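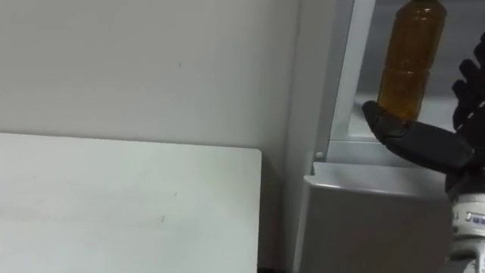
January 2024

Fondel price survey, notes after the second run

Finished the cleaning of the household file for Flendale this morning. 300 households came in, 9 of them without any income figure, so I have put those in a separate sheet and did not guess. Luveck is still not complete and I leave it out for now.

The question is the same as in September: when the price of bread flour goes up, do the poorest households buy less of it, or do they buy the same and give up something else? In the first run I looked only at the quantity of flour. This was a mistake of mine, as the income effect and the substitution effect were mixed together and I could say nothing about either.

This time I did the compensated version. For each household I added to the income the amount needed to buy the old basket at the new price, then read the demand again from the fitted curve. The substitution effect is negative in all income groups, as it should be. The income effect in the lowest group goes the other way and is nearly as large. Flour looks like an inferior good there, but I do not find a Giffen case. The total effect stays slightly below zero.

Two things I am not happy with:

- The lowest group is cut at 500 a week, and this limit was taken from the Wikström tables without any check. If I move it down, the income effect becomes bigger but the group becomes very small.
- Potatoes and rice are in one column. For the substitution part they should be separate — in Flendale people seem to change from flour to potatoes much more easily than to rice.

Also, the budget lines in figure 2 are drawn with the axes the wrong way round compared with the text. Whoever opens the file next, please do not correct the text, it is the figure that must change. The old version is kept in the folder "run one".

Next: split the potato and rice column, run the lowest group again with the lower limit, and write to Luveck for the missing income sheets.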